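Workshop tips for the tray-and-cup task
Toston Robotics Club

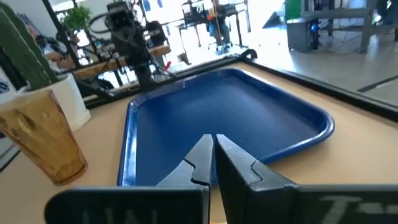
Most runs in the tray-and-cup task are lost in the setup, so do the bench first and the code second. Wipe the tabletop and let it dry before anything goes on it. A glossy rim like the one on the blue tray throws highlights, and the colour finder can read them as a second edge. Turn the tray a little until the bright patches move off the side you want to grip. The amber cup is see-through, so tune for it separately and save those settings under their own name.

Finger pads: clean with warm water and a drop of dish soap. No methylated spirits, it dries out the rubber.

Gripper opening: start 20 mm wider than the thing you are picking up. Go to 25 for the cup.

Speed: first run of the day at quarter speed — every time, even if it worked last night.

Cables: keep them off the walkway. Velcro ties are in the drawer marked Fidero.

Log sheet: write down every drop. Team Cindance had 244 attempts on paper by February and found their bad wrist setting that way.

Bench bookings are 2 hours. Swaps go through Mihret Assefa.

Updated 01/12/2023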